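Shelf Task Recall: Frequently Asked Questions

Posted 8/17/24. Covers the Bralcombe pantry shelf task in the Briltholm simulator, version 14.

We pulled the published results in April. Most of the mail since then asks the same few things.
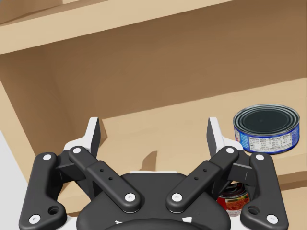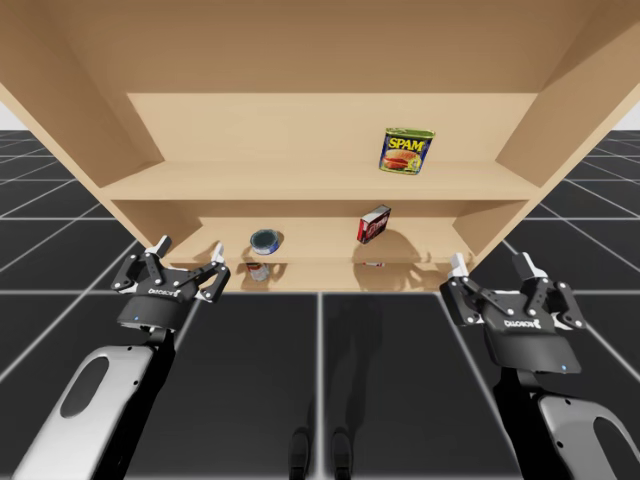
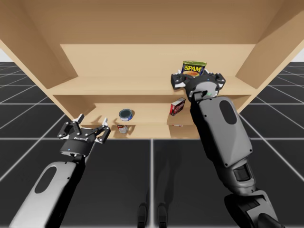 Simulator views of the shelf task. The last has the right gripper open at the SPAM tin.

What went wrong?

The scoring script marked a pick as good when the fingers got close enough to the item. It never checked for a grip. Out of 3,000 simulated runs, 511 were passed with the fingers still open. I would not call that a rounding problem.

Didn't the success rate look suspicious?

It did to me. Low tins near a shelf edge are awkward for a two-finger gripper, and the score said they were as easy as a tall tin. The answer I got was that the controller had improved. Maybe it had — we have no numbers that show it.

Is this a safety matter?

Not inside a simulator. It becomes one if you copied the same check to a real arm, where "done" tells the arm to pull back past the shelf boards with an item half held. Liapis users should turn off auto-retract until they have replaced the check.

Does the patch fix it?

Partly. Patch 6 waits for contact on both fingers. It still can't tell a tin from the shelf board, so a finger pressed on wood may count. Treat any score from it with care.

Can I still cite the old figures?

Please don't.

Will Drulthorpe rerun the whole set?

They say so. I have seen no schedule and no list of which items will be included. Keep your own logs until there is one.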